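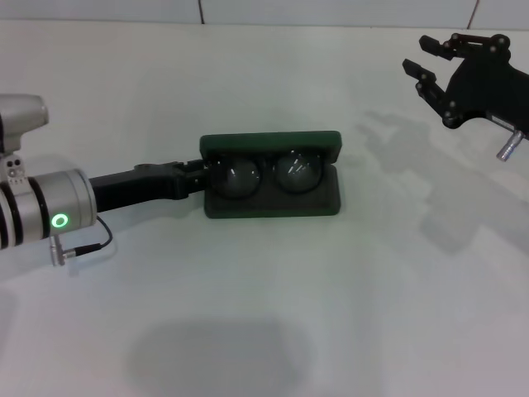

Figure 7.1 One gripper holds the case, the other waits its turn. The green ring on the joint is an indicator light.

Chapter 7
Writing Rules a Robot Can Be Held To

Every workshop has a rule that says "handle with care." It has been on the wall for years, and the wall has obeyed it perfectly. An arm needs something firmer. How hard may the fingers close? Who may stand within reach while they do?

The house standard at Trarkdale began as 1527 words on one sheet, most of them "should." By September it had grown to 80 clauses, and the operators at Bainbridge, who had to live under it, had read perhaps four. The Rindeo cell got its own appendix, largely about lunch.

In this chapter we take such a standard apart and put back the pieces that can be checked. A good clause names an action, a limit and a person who signs. "Grip force shall be verified every 200 cycles" is dull – and you can catch someone not doing it.

We also look at what a wrist camera has to work with when it comes in close. Plain panels and a seam or two are thin evidence for a rule that says "confirm the part is present." 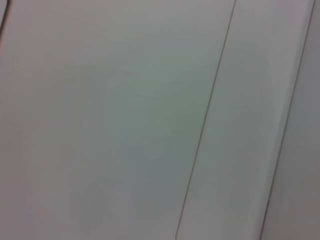

7.1 Shall, Should and May

Three small words do most of the work in any standard. Before reading on, find a rule you broke this week and underline its verb.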